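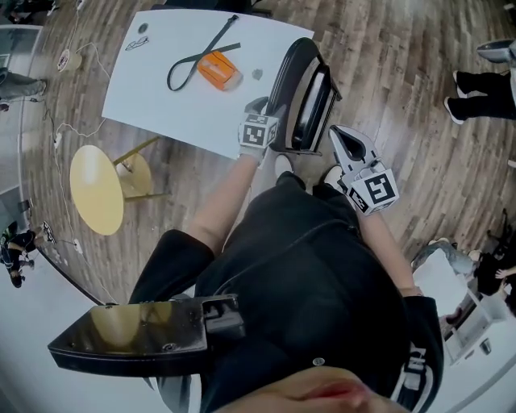
Etenden Hand Kit is a pair of hand-held grippers, a cap mount for a head camera, and the recording software that goes with them. It is sold by Koller and used to collect demonstrations of tabletop work without a robot in the room. This README covers kit version 4 and the sample set that ships with it. The operator holds one gripper in each hand and works at an ordinary table, standing or sitting. Each gripper carries a white cube printed with black-and-white marker patterns, and the software finds the hands by reading those patterns in the head view. The cap bracket is black metal and will reflect overhead light, so it may show as a bright patch near the side of the picture. The head view is wide, and floor planks and furniture will look curved toward the edges. Correct for this with the lens file before measuring anything.

What is in the box

Left gripper and right gripper, each with marker cube fitted
Spare finger pieces, one pair
Cap with bracket
Head camera and cable
Calibration board
Hex key for the bracket screws
Printed quick start sheet

A laptop is not included. The recorder runs on Linux and Windows. There is no Mac build at this time.

Sample set

The sample set is called Lerkstead. It holds 2,163 recordings made by 17 operators over 9 household and packing tasks. It was recorded in shared rooms during working hours, with other people present. Most recordings are under a minute long. Operators were told what to do with the items on the table but were not told how to do it, and methods vary a good deal from one person to the next.

Folder layout

lerkstead/
 readme.txt
 lens.json
 tasks.csv
 sessions/
 session_id/
 head.mp4
 left_pose.csv
 right_pose.csv
 grip.csv
 notes.txt

Pose files give time, position in meters and rotation as a quaternion. Positions are relative to the head camera. If you need them in a fixed table frame, run the convert tool with the calibration clip from the same session. Sessions from before September have no calibration clip and can only be used in the head frame.

The grip file gives jaw opening from 0 (closed) to 1 (fully open). It is not a force reading. A soft item and an empty hand can produce nearly the same curve.

Setup

1. Put on the cap and tighten the bracket. It should not move when you shake your head.
2. Plug in the camera and open the recorder.
3. Hold both grippers over the table, cubes facing up. Wait for both lights in the recorder to go green.
4. Record the calibration board for ten seconds.
5. Start the task.

Long hair and hoods should be kept behind the shoulders. Push loose sleeves up to the forearm. A sleeve that slides over a cube is the most common cause of dropped poses in our support mail.

Known problems

Tracking is lost when a cube leaves the head view. This happens most when the operator reaches far to one side or looks away from the hands. Gaps are left blank in the pose files and are not filled in.

Glossy tabletops can mirror a marker, and the software will sometimes report two left hands. Use the single_match setting.

The right cube and left cube use different patterns. If they are swapped after cleaning, the pose files will be swapped too. There is a check for this in the recorder, but it only runs at startup.

The bracket screws loosen with use. Check them at the start of each day.

Privacy

The head camera picks up the lower part of the wearer's face and anyone standing nearby. Operators in Lerkstead signed a release. People in the background gave consent at the door. Faces of people other than the operator are blurred in the video files. If you record your own data, the law where you live applies, and blurring is off by default.

Compatibility

Recordings load directly into Cocco, the training package from the same team. A plain Python loader is in the tools folder for everyone else. Files from kit version 3 open in both, but the grip scale is reversed and has to be flipped by hand.

License

Lerkstead is free for research and teaching. Commercial use needs a kit license from Koller. Recordings you make yourself belong to you.

Last changed Sat 19 April: corrected the units in the pose file section.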